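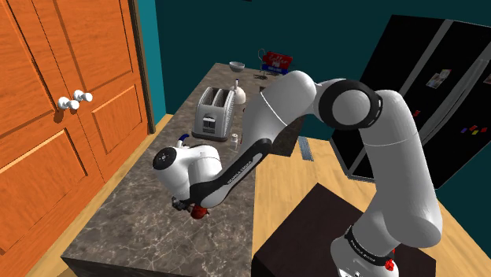 Bancada com desenho de mármore cinza-amarronzado, ao lado de um piso em tom de madeira clara.

Como tirar manchas da bancada de mármore sem estragar a pedra

Pesquisar no site Digite sua busca

Quem tem mármore na cozinha conhece bem aquele susto: alguém apoia uma xícara de café, vai atender o telefone e, quando volta, ficou um anel marrom na pedra. Já passei por isso mais vezes do que gostaria de contar, e na primeira delas fiz tudo errado, com vinagre e esponja verde (a parte fosca está lá até hoje, do lado da pia, e eu ponho a fruteira em cima!).

Antes de qualquer coisa, descubra se você tem mancha ou corrosão. Passe os dedos. Se a superfície continua lisa e só a cor mudou, é mancha, e a receita abaixo costuma ajudar. Se está áspera ou sem brilho, foi ácido que comeu o polimento - limão, vinagre, molho de tomate - e aí o caminho é chamar um polidor.

Você vai precisar de:
- bicarbonato de sódio
- água (ou água oxigenada 10 volumes, só para pedra clara)
- detergente neutro
- filme plástico e fita crepe
- dois panos macios

Modo de fazer

1. Lave a área com água morna e umas gotinhas de detergente neutro. Enxágue e seque bem.

2. Misture 4 colheres de sopa de bicarbonato com água, aos poucos, até virar uma pasta como a de amendoim. Para mancha de café ou vinho em mármore claro, troque a água pela oxigenada. Em pedra escura não faça isso, ela pode clarear.

3. Teste num cantinho escondido. Eu sei, dá preguiça, mas teste.

4. Espalhe a pasta com meio centímetro de altura, passando um dedo além da mancha. Cubra com o filme, prenda com a fita e faça uns furinhos.

5. Deixe por 24 horas. Depois tire o plástico e espere a pasta secar sozinha, sem secador.

6. Remova com espátula de plástico, passe pano úmido e seque. Mancha antiga às vezes pede duas ou três rodadas.

Com a pedra limpa e bem seca, vale renovar o impermeabilizante. Uso o da Otex, que rende bastante, e paguei cerca de 554 reais para fazer a cozinha e os dois banheiros, já com mão de obra. Pingue água na bancada de vez em quando: se a gota escurecer a pedra em poucos minutos, está na hora de reaplicar.

Categorias: Casa e Cozinha | Limpeza | Pedras naturais

Comentários

drica_m: Funcionou na mancha de vinho, mas precisei repetir. Obrigada pela paciência de explicar tudinho!

Beto 61: Serve para granito?

Cida do Sul: Meu piso é igualmente de mármore, posso fazer no chão também? Tenho medo de alguém pisar na pasta.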